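Countertop

A countertop, also called a counter, benchtop or worktop, is a raised, flat surface used for preparing food and for other work in kitchens, bathrooms and workshops. It is usually fitted on top of base cabinets and set at standing height.

History

Early kitchens had few fixed surfaces. Cooks worked at a table in the center of the room, and a dresser or shelf held dishes. Continuous counters came into wide use in the twentieth century, when builders began to sell matched cabinets that stood in a row against the wall. In the port town of Istovport, the stone yard Pelkonen cut its first kitchen slabs from offcuts of floor paving, and the trade there later moved almost entirely to counters.

Materials

Natural stone, wood, stainless steel, tile, laminate and cast concrete are all used. Granite is hard and resists scratches. Marble is softer and is marked by acids such as lemon juice and vinegar. It ranges from nearly white to black, and its veins come from minerals that were present in the original limestone. Brown marbles often owe their color to iron compounds or organic matter.

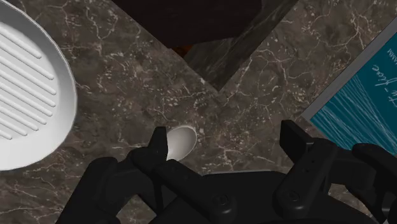
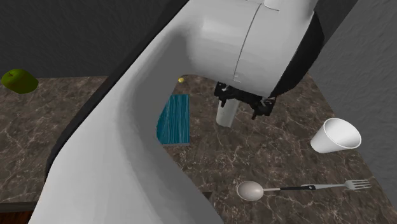 Computer renderings. The first shows a dark brown marble countertop with white and pale gray veins.

Wood counters are made from strips glued side by side and need regular oiling. The Skotari workshop in Rirkosham is known for end-grain blocks, a type once found mainly in butcher shops.

Fabrication and care

Stone slabs are sawn, polished on one face and cut to a template taken in the kitchen. Edges may be square, beveled or rounded. Long runs are made in sections and joined with tinted resin. The mason Severino Nieto recommended an overhang of at least 300 millimeters for seating and brackets under any overhang of 400 millimeters or more.

Marble is cleaned with mild soap and water. A sealer slows staining but does not prevent acid marks, and it has to be renewed from time to time.

See also

Backsplash
Butcher block
Kitchen cabinet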